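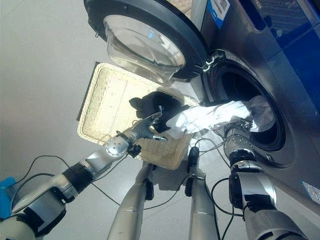 Babita Rathore wanted to know if I'd finally get down to the Garg shop and see a sprint car chassis go together, seeing as I'd been yapping about it since February. Well, Babita, I went! And I'm still grinning.

Garg Chassis sits out behind the grain elevator in Brandlow, and if you blink you'll drive right past it (I did, twice). They were running tours all morning for the open house and by 9 a.m. the lot was already full of trailers. Seema Tomar met our bunch at the roll-up door and walked us through from the tube rack to the finished cars.

The jig is the part I could've watched all day. They drop the bent tubing in, tack it, check it, and then it goes over to the welders. Seema told us they bent 2000 pieces of tube last season, and 115 frames went out the door. I asked if my buddy's old Clilow car could get a new front end and she said bring it by, they've straightened worse.

Then came the shock dyno, and boy did the questions fly. A fella in a Vareven Speedway hat wanted every number they had on right rears for a slick track. He didn't get them, but he got a good laugh and a free decal.

Lunch was brats and potato salad for 300 people and they still had buns left over. I sat with a couple of micro sprint families from Vareven and we argued about wing angles until the chairs got folded up.

Next stop is the Clilow engine shop, if they'll have me. I came home with two T-shirts and a bent radius rod for the garage wall.

Filed under: Dirt Track > Shop Visits
Last updated: March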